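About Prolville Evening School

Adult classes in Prolville, evenings and some weekends. Sewing, bookkeeping, basic English, bread. That's most of it.

We started with one class, 11 people and a borrowed key to the back door of the old Koka shoe shop. Chibuzor Igwe taught hemming and trouser repair. Second term there was a waiting list so we added a bookkeeping night, then English for beginners, then it sort of went on from there. Still in the same building – more of it now. The shop sign stayed up. People still come in asking for shoes.

What we teach

Sewing and repairs, levels 1 to 3. Bring your own scissors, machines are here.
Bookkeeping for small shops. Paper first, then spreadsheets.
English, beginners and in-between. No books to buy.
Bread and flatbread. Fills up fast, register early.
Trình – our Vietnamese conversation group, started by students, runs itself realy. Tea provided.

Classes run ten weeks. Short courses are 3 weeks. We close for most of June, when the building gets its floors done and everybody is tired.

Who teaches

People with day jobs, mostly. A tailor, two retired bank clerks, a baker who gets up far too early to be teaching at eight in the evening but does. Chibuzor runs the office as well as the sewing room so if you call and get no answer, thats why. Leave a message. Speak slowly, give the number twice.

No degrees required to teach here or to learn here. We do ask teachers to sit in on someone else's class before they start their own.

Money

Fees are $40 a course. Same price for everything, bread included, flour included. If $40 is a problem, tell the office and we'll work something out, no forms. The rest comes from renting out the big room in the daytime and from Zukmont, the hardware store next door, who pay for the heating and have done for years. Thank you again.

More than 1,000 people have finished a course with us. Some of them several times – you know who you are. 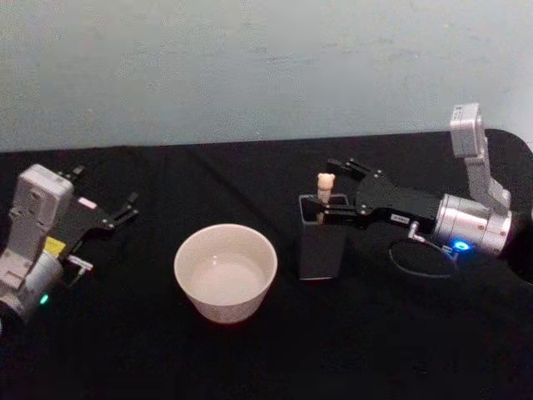

Do I have to live in Prolville to sign up?
Anyone over 16 can register, wherever they live. Bus stops right outside, last one back leaves after classes finish.

Certificates: on request, signed, takes a week or so. Good for your own records, not a state qualification. Please don't tell an employer it is one.

Missed a class? Come to the next one. Missed the first two, call us before you turn up.

Parking behind the building, not in front of Zukmont. Side door after six. Ring the top bell, the bottom one is broken.

Page last updated January 30, 2020. Spring timetable going up as soon as its typed.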